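Nisura à la maison : j'ai passé l'automne avec une méthode d'apprentissage pour robots à deux bras, et je m'y suis attaché

Avis publié en novembre 2025

Je préfère prévenir, je suis bon public dès qu'un robot s'approche du linge sale. J'ai donc relu cet avis deux fois pour calmer mes ardeurs (ma femme dira que ça ne se voit pas).

Nisura, pour ceux qui ont raté la prépublication d'Atieno Waweru en juin, est une méthode d'apprentissage par imitation. On guide les deux bras à la main, le modèle apprend à enchaîner les gestes, et l'idée neuve tient dans le découpage : au lieu d'avaler la tâche d'un bloc, il repère tout seul les moments de contact, là où la pince touche le tissu, et leur accorde beaucoup plus de poids à l'entraînement. Le code est libre, la documentation bien écrite, avec même de vraies phrases dedans !

Je l'ai essayée sur la tâche la plus banale qui soit, prendre le linge dans un sac souple et le mettre dans une machine à chargement par le dessus. Banale pour nous, s'entend. Un sac qui s'affaisse change de forme dès qu'on y plonge la pince, et un vêtement froissé n'offre aucun bord franc à saisir.

Côté sac, avec le bras droit :
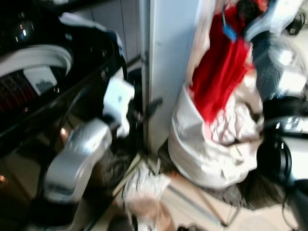
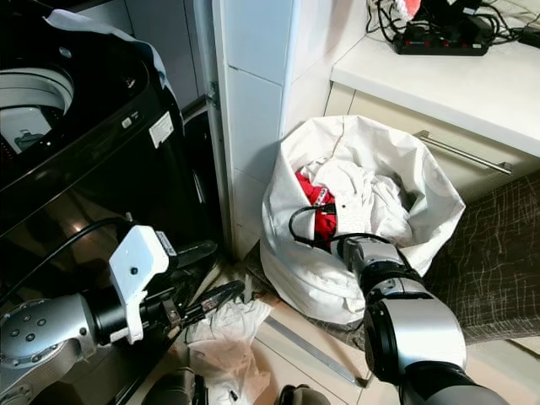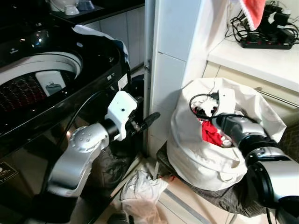 Avec 10 démonstrations, j'ai lancé 15 essais et j'en ai compté 8 réussis, un essai réussi étant pour moi un vêtement entièrement dans le tambour, sans manche qui pend dehors. Ce n'est pas un triomphe, mais avec Hirnska, que j'utilisais avant, je n'avais jamais dépassé la moitié sur du textile, et il me fallait bien plus de démonstrations pour y arriver. Surtout, les échecs sont devenus lisibles : la pince se referme trop haut, remonte à vide, puis redescend chercher un peu plus loin. Cette seconde tentative, je ne l'avais pas enseignée exprès, et j'avoue avoir applaudi tout seul dans la pièce.

Venons-en aux reproches, il y en a. L'étalonnage des caméras est pénible et il faut le refaire à la moindre vis desserrée. Le blanc sur blanc lui donne du fil à retordre. Quant à l'entraînement, il a occupé ma carte graphique toute une nuit, ventilateurs à fond, et le module Grolovora censé l'accélérer refuse de s'installer chez moi (si quelqu'un a la solution, les commentaires sont ouverts, et je vous lirai avec gratitude).

Je la recommande volontiers à qui possède déjà deux bras et un peu de patience. Pour un premier projet, commencez par des objets rigides, puis revenez au linge quand vos réglages tiendront. De mon côté, j'attaque les chaussettes la semaine prochaine.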